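Leemans College
Care and Finishing of Timber Surfaces
Handout 3: Sheen, glare and the choice of finish

Issued 31/01/2026. Please bring this handout to the workshop session and to the assessment in March.

Purpose of the session

Students will learn how the sheen of a finish affects the way a surface looks and wears in daily use. The methods of application were covered in Handout 2 and are not repeated. Students who missed that session should read it before attempting the tasks set out at the end.

Sheen and gloss

Sheen describes how much light a finished surface sends back in one direction. A high-gloss finish acts a little like a mirror, so that lamps and windows show up in it as bright patches. A matt finish scatters the light, and the same lamp gives a wide, soft patch or none at all. Satin lies between the two. Makers do not all use these words in the same way, and a satin from one may look close to a gloss from another. A test piece should always be made on an offcut of the same timber.

Glare matters most on flat surfaces used for reading and writing. It can hide the grain and make pale timber look washed out. The position of the lamp should be considered together with the finish. 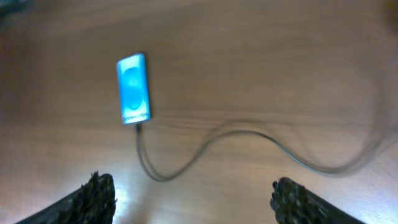 A reader of last year's handout, writing from Cernberg, objected that matt finishes were recommended too freely, as they mark easily and a polished patch soon forms where sleeves and plates rub. The point is accepted. For the dining tables at Randemum House the course now advises satin, and matt is kept for shelves and panels.

Preparing the test piece

Sand with 100 grit until the surface is level, then with 180 grit, always along the grain. Remove all dust before the first coat. The store holds Prarnora oil and a water-based varnish; each student should use one only, and write its name on the back of the piece. Oily cloths must be laid flat outdoors to dry - they must not be folded or put in a bin, as they can catch fire.

Tasks

Prepare one test piece in satin and one in matt. View both by a window and under a lamp, and note any difference in colour.

Place a damp cup on each piece overnight and record the result.

Write a short report, to be handed in at Room 23.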